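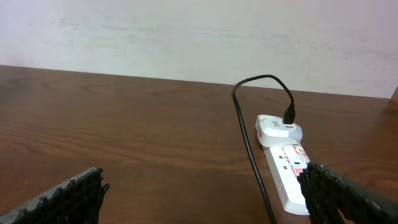 6. Setting Up the Cable Bench

Section 5 left you with two calibrated arms and an unearned sense of confidence. The Belach cable bench is where you trade the second of these for data. Everything in this section assumes that both arms home cleanly, both wrist cameras stream, and you have read the caution on emergency stops in 2.3, including the part in small type.

The bench task is one a person does at bedtime with one eye open: hold a phone, deal with the charging cable, put the phone down. Larex, the training method this guide supports, was developed on it for the simple reason that every earlier method we tried made a mess of it. A cable has no fixed shape, and it will cheerfully take a different one every time you look away.

6.1 Laying out the table

1. Clear the table down to the power strip, the adapter, the cable and the phone. Coffee goes on the other bench. This has been discussed.

2. Put the white power strip at the right of the table, lengthwise front to back, with its own supply cord leaving toward you and down the right side of the right arm. Strap that cord to the table leg once it is over the edge.

3. Plug the adapter into the top outlet, the one nearest the wall, and seat the USB end firmly. Tug it once. If it comes out in your hand it will come out in episode 12 as well.

4. Let the cable fall however it likes. Do not coil it or tape it, and please do not make it look nice. Larex wants the start positions varied, and tidy people have cost us more good data than any motor fault.

5. Jog both arms through the full workspace at low speed and watch the camera leads. Each lead needs enough slack for a complete wrist turn.

Note: A varnished tabletop is fine. The colour and grain give the head camera plenty to hold on to, and the shine only becomes a nuisance if you aim a desk lamp at it.

Caution: The charging cable and the wrist camera leads are all black and all thin. The policy can usually tell them apart. Operators, late in the afternoon, have been known to grab the wrong one.

6.2 Recording demonstrations

1. Start the recorder before you touch the leader arms. Belach trims the dead time for you.

2. Bring the left gripper to the phone and close slowly. Stop when the force bar goes amber. Red is a warranty conversation.

3. Bring the right gripper in on the opposite side to steady the phone. Hold it there for a full second before anything else moves. This is the brace, and Larex looks for it.

4. With the phone braced, turn it until the charging port is in view of at least one wrist camera. 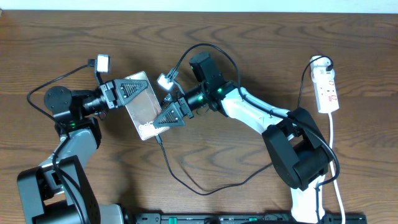 5. Release the right gripper only when the left has the phone's full weight. If you are unsure who is holding it, put it down and start again — two grippers that each believe the other one has the phone will teach the policy exactly that.

6. Take the cable close behind the connector and pull straight. Wiggling is permitted. Yanking is permitted too, provided you tag the episode "yank", and you will be surprised how often you use the tag.

7. Set the phone down, open both grippers, stop the recorder.

Keep your fumbles. If you miss the cable and go back for it, carry on to the end and tag the recovery. Our first batch was recorded by people who restarted after every slip, and the policy that came of it was elegant right up to its first mistake, after which it stood there like a guest who has forgotten the host's name.

6.3 What Larex does with all this

Most imitation methods treat every moment of a demonstration as equally worth copying. Larex splits each episode at the points where contact changes (gripper to phone, gripper to cable, one gripper letting go) and gives extra weight to the short stretches on either side. The long sweeps through empty air are thinned out. Nothing in them is difficult, and they make up most of the recording.

The splits come from gripper force and joint velocity, so you don't label anything by hand. You do have to check them. Open the timeline viewer after each session and look for:

- a brace with no split at its end, usually from letting go too gently
- a split in mid-air, usually a snagged camera lead
- a dozen splits in a row, usually the operator sneezing

Delete false splits with the backspace key. There is an undo, added in version 2 after representations from Elif Naz Kaplan, who had lost a morning.

6.4 Checking your results

The reference policy was trained on 3,025 demonstrations from 9 operators. Over 100 evaluation runs on the Avram bench, it failed 31 times. We print the failures because you'll be seeing them yourself, and it is nice to feel included.

Most of ours were failed cable grasps: the gripper closed beside the cable, and the arm then carried nothing away with great care. The next largest group were early releases from the brace. Dropped phones were rare, which the operators ascribe to Larex and the finance office ascribes to luck.

To run your own evaluation:

1. Load the checkpoint and set the mode to "eval". In "record" mode the arms will wait for you, politely, forever.

2. Rearrange the cable between runs. Have somebody who did not train the policy do it, as the person who did will place it kindly.

3. Score a run as a success only if the phone and the cable end up apart and both grippers are open. Near misses go in the notes column, where you may be as emotional as you like.

Caution: Keep hands off the table while the arms are live. If the cable falls behind the bench mid-run, that's a failure. Score it and stop the arms before you go fishing.

6.5 Site notes

Sites send in notes on what the manual got wrong. We print the ones we can't argue with. 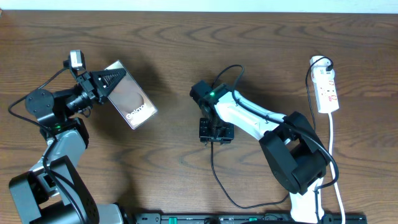 TRERKOW, November

Step 2 of the recording procedure says to close until the force bar goes amber. On our left gripper, amber arrives well before the phone is secure if you come in at a tilt. We now close to amber, lift a finger's width, and close again. Splits look the same in the viewer either way.

Also, the manual never says where the right arm should wait while the left one has the phone. Ours used to park out wide, and the policy learned a lovely long commute. We have since been waiting low over the middle of the table, jaws down, and the episodes are shorter for it. Watch the trailing lead when you do this. It likes to lie exactly where you want to set the phone.

Please also tell whoever wrote the bit about sneezing that it was hay fever, and only the once.

Marlina Liem

Editor's reply: The waiting position goes into 6.2 as of the next revision. The double close stays a site option until a second bench has tried it. The sneezing remark has been reviewed and will be kept.

Continue to Section 7, Replacing Gripper Fingers.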